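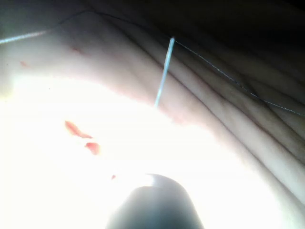
4 Wahrnehmung und Greifplanung im Nahbereich

4.1 Ausgangslage

Der schönste Teil der Arbeit an Varnby beginnt dort, wo die Übersichtskamera aufgibt. Solange sich das Instrument frei über dem Gewebe bewegt, liefert sie ein brauchbares Lagebild, und die Bahnplanung aus Abschnitt 3 kommt mit groben Tiefenwerten gut zurecht. Auf den letzten Millimetern verdeckt das Instrument aber genau den Bereich, auf den es ankommt. Wir übergeben deshalb an die Kamera am Handgelenk und damit an eine Wahrnehmung, die mit sehr wenig Bildinhalt sehr viel entscheiden muss: Wo verlässt die Nadel das Gewebe, wo setzt der Faden an, und aus welcher Richtung kann die Greiferspitze kommen, ohne den Faden mitzunehmen?

Klassische Verfahren zur Nadelverfolgung setzen ein Modell der ganzen Nadel voraus und passen es an die Kontur im Bild an. Das funktioniert wunderbar, wenn die Nadel frei liegt. Steckt sie im Gewebe, fehlt dem Modell ein Ende, und die Anpassung rutscht entlang der Nadelachse hin und her. Unser Ansatz verzichtet auf die vollständige Kontur. Varnby schätzt für das sichtbare Stück nur die Achse und zwei ausgezeichnete Punkte, den Eintauchpunkt und den Fadenansatz, jeweils mit einer eigenen Kovarianz. Alles Weitere überlassen wir dem Planer, der mit Unsicherheit umgehen kann, sofern man sie ihm ehrlich mitteilt. Diese Arbeitsteilung hat uns beim Entwickeln viel Freude gemacht, da sich beide Seiten fast unabhängig voneinander verbessern ließen.

4.2 Was im Handgelenkbild verlässlich ist

Abbildung 2 enthält in einer einzigen Aufnahme beinahe alle Schwierigkeiten, für die der Nahbereichsmodus gebaut wurde. Die Nadel ragt schräg aus einer Gewebefalte, ihr unteres Ende verschwindet knapp oberhalb der überstrahlten Zone, und am oberen Ende setzt der dunkle Faden an. Von dort hängt er nach rechts leicht durch und kreuzt mehrere Falten, deren Furchen ihm in Helligkeit und Richtung stellenweise gefährlich ähnlich sind. Nach links läuft er über den Faltenkamm. Die dunkelgraue Instrumentenspitze deckt unten einen Teil des Gewebes ab.

Abbildung 2: Nahaufnahme der Handgelenkkamera mit schräg stehender Nadel, dunklem Faden und Instrumentenspitze am unteren Rand. Links unten ist das Gewebe weitgehend überstrahlt, rechts bleibt die Faltenstruktur erhalten.

Aus solchen Aufnahmen haben wir eine einfache Rangordnung der Merkmale abgeleitet. Die Nadel selbst ist dank ihrer Reflexion meist das stabilste Signal. Ihr Glanz wandert zwar bei Bewegung entlang des Schafts, die Achse bleibt davon jedoch fast unberührt. An zweiter Stelle steht der Fadenansatz, weil dort ein heller und ein dunkler Verlauf aufeinandertreffen. Der Eintauchpunkt ist das Sorgenkind: Grenzt er an eine überstrahlte Fläche, kann das Ende des sichtbaren Schafts mit dem hellen Hintergrund verschmelzen. Varnby darf ihn dann entlang der Achse unsicher schätzen, quer dazu aber weiterhin scharf. Die resultierende Kovarianz ist eine lange, schmale Ellipse, und gerade diese Form ist für die Greifplanung Gold wert.

Rote Flecken auf der Oberfläche behandeln wir gesondert. In frühen Fassungen haben wir versucht, sie als Landmarken für die Bewegungsschätzung zu nutzen, was naheliegt: In einer ausgebrannten Fläche sind sie oft die einzige Struktur, die überhaupt noch übrig ist. Leider können sich solche Flecken ausbreiten oder verwischt werden. Heute gehen sie mit kleinem Gewicht in die Schätzung zwischen unmittelbar benachbarten Bildern ein und werden danach verworfen. Für diesen kurzen Zeitraum helfen sie erstaunlich gut.

4.3 Fadenverfolgung

Der Faden ist der eigentliche Gegner und zugleich das dankbarste Stück Software im ganzen System. Im Bild ist er oft nur wenige Pixel breit. Vor hellem Gewebe lässt er sich mühelos segmentieren, vor einer abgeschatteten Falte verschwindet er fast. Ein rein lokaler Klassifikator liefert an diesen Stellen Lücken und, schlimmer, er springt gern auf eine Furche über und folgt ihr bis zum Bildrand.

Wir formulieren die Verfolgung daher als Suche nach einem Pfad geringster Kosten, der am Fadenansatz beginnt. In die Kosten gehen die Ausgabe des Segmentierungsnetzes, die Krümmungsänderung und ein Term ein, den wir intern Furchenstrafe nennen. Er vergleicht die Pfadrichtung mit der lokalen Richtung der Gewebetextur. Verläuft ein Kandidat quer zu den Falten, bleibt er unbehelligt. Schmiegt er sich über eine längere Strecke an eine Furche an, wird er teuer. Die Idee stammt von Meinrad Wieser, der sie zunächst als Notbehelf für eine Vorführung geschrieben hatte. Sie hat alle Umbauten überlebt und ist inzwischen der Term, auf den wir am wenigsten verzichten möchten.

Am Fadenansatz erlauben wir zwei Pfade, die getrennt gesucht werden. In Abbildung 2 entspricht das dem durchhängenden Verlauf nach rechts und dem Bogen, der links der Nadel über den Kamm führt. Ob beide Verläufe zum selben Fadenstück gehören, muss der Planer gar nicht wissen. Für ihn sind es Kurven, denen er ausweichen soll.

Ein zweiter, hellerer Strang, wie er oben links ins Bild ragt, stellt eine andere Frage. Er ist breiter als der dunkle Faden, und aus dem Einzelbild lässt sich nicht sicher ableiten, ob es sich um ein weiteres Fadenstück oder um anderes Material handelt. Wir vergeben dafür die Klasse »strangartig, unbestimmt«. Sie erzeugt dieselbe Sperrzone wie ein Faden, wird aber niemals als Greifziel vorgeschlagen. Anfangs fehlte diese Klasse, und das Netz musste sich entscheiden. Seit es zögern darf, sind die Masken insgesamt ruhiger geworden, auch an ganz anderen Stellen im Bild!

4.4 Belichtung als Teil der Regelung

Die Lichtquelle sitzt nah am Gewebe und lässt sich nicht beliebig dimmen, ohne dass die Faltenstruktur im Schatten verloren geht. Üblich ist eine Belichtungsregelung auf den mittleren Grauwert. Bei einem Bild, das zu einem guten Teil nahezu weiß und in einer Ecke nahezu schwarz ist, trifft der Mittelwert jedoch nichts, was für die Aufgabe zählt.

Dunano, unsere Regelungsschicht, wählt die Belichtung deshalb nach dem erwarteten Informationsgewinn für die Nadelachse und den Fadenansatz. Praktisch heißt das: Um die letzte geschätzte Achse wird ein schmaler Streifen gelegt, und nur dieser Streifen bestimmt die Stellgröße. Der Rest darf ausbrennen. Für Zuschauende am Monitor sehen die Bilder dadurch oft schlechter aus als mit der Automatik der Kamera, und wir mussten uns selbst erst daran gewöhnen, einem Bild mit großer weißer Fläche zu vertrauen.

Bereiche in der Sättigung markiert Dunano ausdrücklich als unbekannt. Diese Markierung wandert über Javden, die gemeinsame Nachrichtenschicht, zusammen mit Achse, Punkten und Fadenkurven zum Planer. Dort gilt eine unbekannte Fläche als Gewebe in der ungünstigsten plausiblen Höhe. Das kostet etwas Bewegungsspielraum, verhindert aber, dass ein Pfad durch eine vermeintlich freie weiße Stelle gelegt wird.

4.5 Auswahl der Anfahrt

Für die Greifplanung werden Kandidaten entlang der sichtbaren Nadelachse erzeugt und nach drei Kosten bewertet: Abstand zu den Fadenkurven, erwarteter Gewebekontakt und Empfindlichkeit gegenüber der Punktunsicherheit. Der dritte Anteil nutzt die oben erwähnte Ellipse. Ist der Eintauchpunkt nur entlang der Achse unsicher, verschiebt der Planer den Griff in Richtung Fadenansatz und hält die Backen so, dass ein Längsfehler kaum ins Gewicht fällt. Ist dagegen die Querrichtung unsicher, wird gar nicht gegriffen. Das Instrument bleibt dann stehen, und Dunano fordert eine kleine seitliche Bewegung der Kamera an, sofern die Sperrzonen sie zulassen.

Die Spitze selbst wird aus der Kinematik ins Bild projiziert und zusätzlich segmentiert. Beide Silhouetten müssen übereinstimmen, bevor eine Anfahrt freigegeben wird. Weil eine gewölbte, dunkle Spitze im Gegenlicht kaum Kanten im Inneren zeigt, stützt sich der Abgleich allein auf den oberen Umriss. Anderson Furtado hat die Prüfung so knapp implementiert, dass sie in jedem Bildtakt mitläuft. Sie hat uns mehrfach auf eine verrutschte Hand-Auge-Kalibrierung aufmerksam gemacht, lange bevor wir den Fehler in den Greifversuchen bemerkt hätten.

4.6 Daten und Beobachtungen

Trainiert wurde auf 622 von Hand annotierten Einzelbildern. Für die Auswertung standen 240 davon getrennte Bilder zur Verfügung, die wir im April im Labor Michalík aufgezeichnet haben. Annotiert wurden Achse, beide Punkte, alle verfolgbaren Fadenstücke sowie die gesättigten Flächen. War ein Punkt für die annotierende Person nicht festlegbar, wurde statt einer Position ein Intervall entlang der Achse eingetragen. Diese Intervalle gehen direkt in die Verlustfunktion ein, und sie sind nach unserem Eindruck der Hauptgrund dafür, dass die geschätzten Kovarianzen zu den tatsächlichen Fehlern passen.

In 9 Auswertungsbildern sprang die Fadenverfolgung trotz Furchenstrafe auf eine Gewebefalte über. Sämtliche dieser Fälle haben ein Merkmal gemeinsam: Der Faden verläuft dort über eine längere Strecke tatsächlich parallel zur Furche, die Strafe wirkt also gegen die richtige Lösung. Ein zeitliches Gedächtnis über mehrere Bilder würde hier vermutlich helfen, und ein erster Versuch damit sieht sehr vielversprechend aus. Er ist in den hier berichteten Ergebnissen noch nicht enthalten.

Offen bleibt auch der Umgang mit Fadenstücken, die vollständig hinter einem Faltenkamm liegen. Derzeit endet die Kurve am Kamm und wird mit einer pauschalen Sperrzone verlängert, deren Breite wir von Hand eingestellt haben. Eine Schätzung aus der Restlänge des Fadens wäre eleganter, setzt allerdings voraus, dass die Länge vor dem ersten Stich bekannt ist. Wie sich das mit der Ablaufsteuerung verbinden lässt, behandeln wir zusammen mit den Greifversuchen in Abschnitt 5.

9 Mal geteilt
2 Kommentare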